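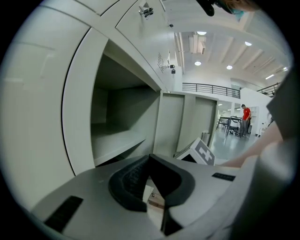
A light grey locker cabinet with one compartment open and empty.

I pay for three streaming services and I still couldn't find the curling on Saturday, so I'll admit I had a bit of a stake in this one. Corker, the regional sports channel plenty of us grew up with, is coming off basic cable in May and going onto Grukell, the streaming app, where it'll cost you extra.

The price is $3 a week on top of whatever you already pay Grukell, and I did the math at the kitchen table (it didn't cheer me up). The channel says it'll carry 168 hours of programming a week, meaning it never goes off the air, though I'd bet a good chunk of the overnight stuff is going to be old bonspiels. I like old bonspiels, mind you!

Vija Jankauskaitė, who runs programming at Corker, told me the cable deal had been shrinking for years and the channel lost nearly 30 per cent of its viewers over the last two seasons. "We went where people were already watching," she said. She wouldn't say what Grukell paid — I asked twice.

Modise, the cable company losing the channel, says customers won't see a cut to their bills. It's putting a home renovation channel called Erkov in the same spot on the dial, so if you punch in 270 out of habit you'll be getting bathroom tile instead of the third period.

My neighbours are split on it. The ones with teenagers had already dropped cable and are thrilled, while my mom wants to know who's coming over to set up the app. Modise customers should get a letter about the change before the switch, and Grukell says sign-ups for the Corker add-on are open now.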